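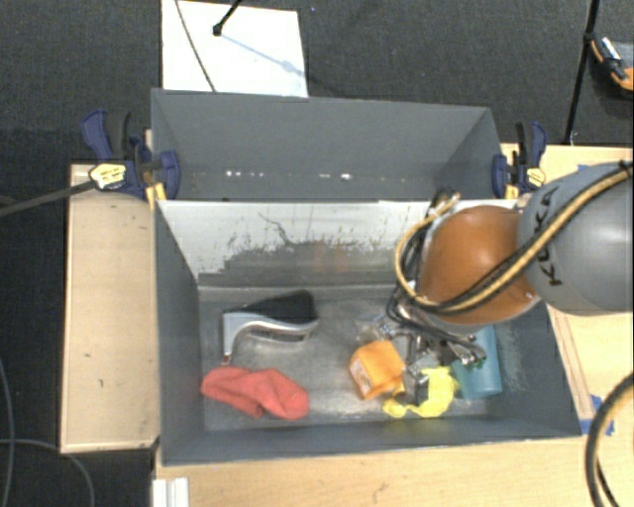 文件保管期限表

文件保管期限表(英语:records retention schedule,又称保存期限表、处置期限表,在部分机构中与文件分类方案合编,称为“归档范围与保管期限表”)是文件管理中的一种规范性工具,按类别列出某一机构在业务活动中形成或收到的文件,并为每一类规定保存时长、期限起算条件以及期满后的处置方式。处置方式通常包括销毁、移交档案机构、延长保存和复审。保管期限表是合法销毁文件的主要依据,未列入表内的文件一般不得自行销毁。

目录
1 术语
2 沿革
3 结构
4 编制
5 起算条件
6 期满处置
7 处置冻结
8 电子文件中的应用
9 家庭与个体经营者的简化形式
10 应用举例
11 局限与争议
12 参见
13 注释

术语

“保管期限”指一份文件或一个文件组合自起算之日起应予保存的最短时间。多数制度只规定最短时间,涉及个人信息的类别则可能同时存在最长时间,超过后继续保存本身即构成违规。两者并存时,表内需要分别标明。

“处置”一词在文件管理中含义较宽,涵盖期满后的各种结果,并不等同于销毁。中文文献中“处置”与“处理”常有混用,“处理”一般指文件在办理阶段的流转、批示与答复,不涉及期满后的安排。

“类目”是保管期限表的基本单位。一个类目对应由同一项业务活动产生、具有相同保存要求的一组文件。类目与文件的物理载体无关,纸质发票与电子发票如服务于同一业务、受同一规定约束,应归入同一类目。

“主本”指机构内承担凭证作用的那一份文件,其余为副本。保管期限通常只对主本作完整规定,副本以“用毕即可销毁,且不得晚于主本”一类条款概括处理。主本由哪个部门持有,应在表内或所附说明中指明。

沿革

早期的文书保存多依惯例,存毁由经办人员或库房条件决定。十九世纪以后,政府机关的文书数量持续增长,库房容量不足成为常见问题,一些国家开始以清单形式列出可以销毁的文书种类,经上级核准后执行。这类清单多为一次性文件,只对已经积存的文书有效,与现代意义上可反复适用的期限表不同。

二十世纪上半叶,欧洲各国档案界围绕鉴定问题展开讨论,德国档案界较早提出过“高龄案卷应受尊重”等原则,英国与美国的做法则更多从行政机关的实际需要出发。第二次世界大战后,文件中心在美国普及,半现行文件集中存放,需要有统一的时间表来安排出库与销毁,期限表随之成为文件管理的常规组成部分。

美国档案学者谢伦伯格将文件价值区分为原始价值与从属价值,前者指对形成机关自身的行政、法律、财务用途,后者指对其他使用者的证据与情报用途。该区分对期限表的编制影响较大:期限长短主要依据原始价值确定,期满后是否移交档案机构则主要依据从属价值确定。

中国的机关档案管理同样采用期限表制度。文书档案的保管期限曾分为永久、长期、短期三种,后改为永久与定期两种,定期一般分为30年和10年。会计档案另有专门规定,定期保管的会计档案亦采用30年和10年两档。

结构

保管期限表通常以表格形式呈现,每一行为一个类目。常见的栏目如下。

类目编号:用于引用与系统配置。编号一经启用不宜重复使用,类目废止后编号应予保留并注明废止。

类目名称:以业务活动命名为宜。“杂项”“其他往来”等名称应避免,这类名称无法据以判断归属。

范围说明:列出该类目包含的典型文件,以及容易混淆但不属于该类目的文件。

主本持有部门:注明负责保存主本的部门或岗位。

保管期限:以年为单位的居多,短期类目可用月或日。永久保存的类目直接写明“永久”,不宜以极大的数字代替。

起算条件:说明期限从何时开始计算,见下文。

处置方式:销毁、移交、复审三者之一,必要时注明销毁的安全等级。

依据:所引用的法律、法规、合同条款或机构内部决定。缺少外部依据的类目,应注明由何部门认定及认定理由。

部分机构将表格分为通用部分与专用部分。通用部分覆盖人事、财务、采购、房产等各部门共有的职能,专用部分覆盖本机构特有的业务。集团企业常由总部发布通用部分,各子公司在此之上编制专用部分,但不得缩短通用部分规定的期限。

编制

业务调查

编制工作一般从调查开始,目的是查明机构从事哪些活动、各项活动产生哪些文件、文件存放于何处。调查方法有问卷、访谈和实地清点。问卷成本较低,但填写者对文件的称呼往往不统一,需要以访谈校正。实地清点能够发现已无人使用的存量文件,适用于搬迁或合并前。

调查应记录文件的名称、用途、载体、年代跨度、增长速度、使用频率和现有副本。对于信息系统中的数据,还应记录数据所在的表或模块,以及系统能否按条件导出和删除。

法律检索

检索范围包括税务、劳动、会计、安全生产、消费者保护、个人信息保护以及行业监管方面的规定。法律文本对保存时间的表述方式不一,有的直接规定年限,有的只规定诉讼时效或追征期限,后者需要换算。换算时应考虑时效中断与中止的可能,通常在时效期之上增加一段余量。

同一文件受到两项以上规定约束时,以较长的最短期限为准;如其中一项规定了最长期限且与之冲突,应将文件拆分,或对其中的个人信息作去标识处理。跨国经营的机构还需逐一列出各法域的要求,可以采用统一取最长值的办法,也可以按法域分列。前者便于执行,但可能与较严格的个人信息规定相抵触。

价值鉴定

没有法定年限的类目依据业务需要确定期限。判断时考虑文件在业务办结后被调阅的频率、因缺少该文件而可能发生的损失,以及保存成本。设备图纸、建筑图纸等与实体资产有关的文件,通常保存至资产报废之后。

具有历史研究用途的类目须由档案人员参与鉴定。对于数量庞大而内容同质的文件,例如申请表和个案卷宗,可规定抽样保存,并在表内写明抽样方法。

审批与发布

草案经各业务部门、法务、税务与信息技术部门会签后,由机构负责人批准。公共机构的期限表一般还须报档案主管部门审查。批准后的版本应标明版本号与生效时间,旧版本永久保存,以便日后证明某次销毁在当时有据可依。

修订

法律变更、组织合并、新业务启动和信息系统更换均可引起修订。没有上述情形时,也宜定期复核。期限被延长的,新期限适用于尚未销毁的全部文件;期限被缩短的,应审查已有文件是否仍受原规定约束,再决定是否适用新期限。

起算条件

起算条件是期限表中较易出错的一栏。常见的起算方式有以下几种。

固定日期起算,指从文件形成之日或所属年度终了之日开始计算。采用年度终了日可以使同一年度的文件同时期满,便于批量处置,财务类文件多用此法。

事件起算,指从某一业务事件发生之日开始计算,例如合同终止、员工离职、诉讼终结、资产出售。在事件发生以前,文件处于不定期保存状态。事件起算要求机构能够及时获知事件并将其登记到文件管理系统中,登记缺失时文件将无限期留存。

替代起算,指在文件被新版本取代时开始计算,适用于制度、手册、价目表等。

混合起算,指同时设定两种条件并以后到者为准。此法精确,但对系统功能要求较高,人工执行时容易漏判。

装盒存放的纸质文件以盒内最晚期满的一件为准。因此,期限不同或起算条件不同的文件不宜混装,混装会造成短期文件随长期文件一并滞留,增加库房占用。

期满处置

期满并不直接产生销毁的效果。通行的做法是由文件管理人员按期生成到期清单,送主本持有部门确认,并由法务部门核对有无冻结事项,核对无误后签批执行。签批人与实际执行人宜由不同人员担任。

销毁方法依载体与敏感程度确定。纸质文件可采用碎纸、化浆或焚烧,碎纸后的颗粒尺寸应与内容的保密要求相适应。磁性介质可采用覆写、消磁或物理破坏。固态存储介质对消磁不敏感,需采用加密擦除或粉碎。备份副本应当纳入销毁范围,备份按轮换周期自然覆盖的,应在记录中写明预计覆盖完成的时间。

销毁记录至少应包括类目编号、文件年代范围、数量、销毁方法、销毁日期、签批人及执行人。委托外部机构销毁时,还应附受托方出具的销毁证明以及交接单据。销毁记录本身列为一个类目,保管期限通常长于被销毁的文件,许多机构规定为永久。

移交档案机构的文件应附目录,并说明开放限制。移交完成后,原机构一般不再保留主本。

处置冻结

处置冻结又称法律保全,指在诉讼、仲裁、审计或监管调查已经发生或可以合理预见时,暂停对相关文件执行期限表。冻结期间,即使文件已经期满,也不得销毁或改动。

冻结通知应写明涉及的事项、文件范围、时间跨度、保管责任人和生效时间,并要求收件人书面确认。对自动删除程序,例如邮箱清理规则和日志轮换规则,应同步停用。冻结解除后,已经期满的文件恢复进入到期清单,不需要重新计算期限。

在冻结期间销毁文件可能产生不利推定、罚款乃至刑事责任。反之,按照有效的期限表在日常业务中销毁文件,且当时不存在冻结义务的,通常不会仅因文件已经不存在而招致不利后果。这一区别要求期限表得到持续、一致的执行,平时不执行而在争议发生前后集中销毁的做法难以获得认可。

电子文件中的应用

在电子文件管理系统中,期限表以规则形式配置,由类目继承至文件。文件归类后,系统依据元数据中的日期或事件字段计算期满时间。元数据不完整时,规则无法正常触发。

业务系统中的结构化数据不以独立文件的形态存在,适用期限表时需要先界定何为一份记录。客户记录常与多笔交易关联,删除客户主数据可能破坏交易数据的完整性,可行的做法包括保留不含身份信息的主键,或将期满数据导出后再行删除。

电子邮件的归类较为困难。按邮箱设定统一期限的办法易于实施,但同一邮箱中既有具凭证作用的文件,也有短期事务性往来。较常见的折中办法是对全部邮箱设定一个较短的默认期限,要求使用者在期限内将具凭证作用的邮件转存到相应类目。按岗位设定期限的办法则将管理层邮箱整体长期保存,其余邮箱短期保存。

保管期限较长的电子文件还涉及格式过时与介质老化,需要在期限内安排格式转换与介质迁移,并保留转换前后的校验信息。

家庭与个体经营者的简化形式

家庭文件没有统一的法定要求,但税务、保险、房产和医疗类文件同样存在合理的保存时间。简化的期限表一般只保留名称、期限和处置方式三栏,将文件分为长期保存、定期保存和随时清理三组。

出生、婚姻、学历、产权证明以及遗嘱归入长期保存组。纳税申报及其凭据、已结清的贷款合同、保修凭证归入定期保存组,期限参照所在地的税务追征时间与合同条款。已与账单核对的小额收据、过期的产品目录归入随时清理组。带有姓名、地址、账号或签名的纸张,无论属于哪一组,清理时均应碎毁。

个体经营者的经营文件与家庭文件混放的情况较为普遍。由于经营文件受会计与税务规定约束,宜与家庭文件分开存放,并按年度装封。

应用举例

仓储与文件托管企业Tilwood的期限表常被用于说明混合载体的处理方法。该表于2019-08-18起生效,由文件主管Lakshmi Thevar主持编制,采用“年度终了”与“合同终止”两种起算条件,共设11个一级类目。客户入库单、出库单和交接单合为一个类目,保管期限为10年,自合同终止之日起算,期满销毁。门禁记录与客户文件分列,不随合同延长。

该表的另一特点是将客户托管的文件排除在外。托管文件的期限由客户自行规定,Tilwood仅依客户书面指示执行处置。其Varkitz库区曾使用独立的编号规则,后并入统一编号,旧编号以对照表形式保留。

工程咨询企业Penry的期限表则以资产为中心。图纸、计算书和检验报告随资产编号归组,保存至资产报废后10年。投标文件按结果分为2类:中标文件并入项目卷,未中标文件自年度终了起短期保存。参与该表修订的Iolo Gwilliam在说明中指出,资产转让后原业主往往不再通报报废情况,事件起算因此难以触发,应每年5月向现业主函询资产状态。

Treltska是一种用于配置期限规则的软件,支持将表格形式的期限表导入为规则集,并在导入时检查类目编号重复、起算条件缺失和期限单位不一致等错误。该软件不支持混合起算,使用者须将混合条件拆分为两条规则,并由人工取较晚者。

局限与争议

关于类目的粗细,存在两种主张。细分类目能够较准确地反映各类文件的保存要求,但类目过多时,归类错误率上升,使用者倾向于选择熟悉的少数类目。粗分类目又称“大桶法”,将要求相近的文件合并,并采用其中最长的期限,归类简便,代价是部分文件的保存时间超出必要。个人信息保护规定趋严以后,大桶法在人事和客户类文件上的适用受到较多批评。

关于存储成本,有意见认为电子存储价格下降后,销毁的经济理由已经减弱。反对意见指出,存储费用只占保存成本的一部分,检索、迁移、权限管理以及诉讼中的审阅费用随文件总量上升,过期个人信息还会扩大泄露事件的影响范围。

关于自动销毁,系统可在期满时不经人工确认直接删除文件。支持者认为人工确认环节常被拖延,使期限表形同虚设。批评者则担心归类错误与冻结遗漏造成不可恢复的损失。部分机构对短期低风险类目采用自动删除,对其余类目保留人工确认。

另有研究者从档案学角度提出,期限表由形成机关主导,对公众、当事人和少数群体的利用需求考虑不足,主张在审批前公开征求意见。公共机构中已有此类实践,企业中尚不多见。

参见

文件生命周期
文件连续体理论
档案鉴定
信息销毁
法律保全
会计档案
文件中心

注释

“保管期限”与“保密期限”为不同概念。保密期限届满只涉及知悉范围的变化,不影响文件是否继续保存。
个别法域以“日历年”与“财政年”分别计算年度终了日,跨年度文件的归属应在范围说明中写明。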